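Contact labels from head-mounted video: what 200 taping episodes did for the policy

2024-03-12, filed under: bimanual, imitation learning
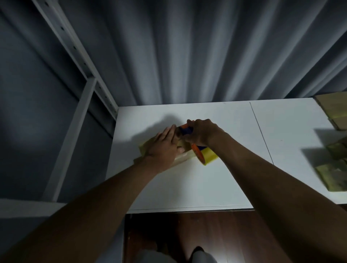

Why taping

I wanted a two-handed task where one hand does almost nothing visible and still matters. Parcel taping fits. One hand holds the parcel against the table, the other runs the dispenser. If the holding hand lets go early, the parcel follows the tape and the seam goes crooked. A policy trained on hand positions alone has trouble with this, because a hand resting on cardboard and a hand hovering over it look almost the same from the head.

Zofia Krawczyk and I had already seen this in the Trutden baseline. The arm with the dispenser tracked the demonstrations well. The holding arm drifted upward during the pull, and most failed rollouts failed there.

Data

The training set is 200 episodes of a person taping parcels, recorded from head height, bare forearms, white table. We collected 307 and dropped the rest for one of two causes: the holding hand was hidden by the dispenser for most of the pull, or the hand tracker swapped left and right. The swaps were easy to find. The occlusions took an afternoon of scrubbing.

Each episode is cut into segments by hand: reach, press, pull, cut, release. Annelore Stüber wrote the segmentation guide and relabeled a portion blind so we could check agreement. We agreed well on press and cut. We agreed poorly on release, where I tended to mark the first finger lifting and she marked the last. Her rule is now the rule.

Method

The change from the baseline is small. We add a binary contact label per hand per time step and train the policy to predict it alongside the action chunk. At run time the predicted contact for the holding hand gates the vertical command: while contact is predicted, upward motion is clamped and a constant downward offset is applied. The dispenser arm is left alone.

The chunk length is 8 steps. Longer chunks gave smoother pulls and late releases. Shorter ones chattered at the contact boundary.

We retarget from wrist pose and a single open/close value. A flat palm with spread fingers doesn't survive that mapping, so the robot holds with a padded plate on the left side. This is a weakness of the comparison and I don't have a fix for it.

Result

The upward drift during the pull is gone in every rollout I have reviewed. Failures now cluster at the cut. The policy twists the dispenser too soon, the blade catches only part of the tape, and the strip tears lengthwise. Contact labels have nothing to say about that.

An ablation with the label but without the gate kept most of the drift. So the auxiliary loss by itself bought us little, and the clamp is doing the work. Todor Stojanović predicted this in May and has the email to prove it.

Open items

Tape tension is not observed anywhere in the pipeline. A wrist force reading on the dispenser arm is the next thing to try.

Shiny tape confuses the parcel pose estimate once the first strip is on. Masking the taped area helped on 2 of the parcel types and hurt on the flat ones.

The segmentation guide and the gating code will go up in the Vuvura repository after Mavis Villanueva has checked the license headers.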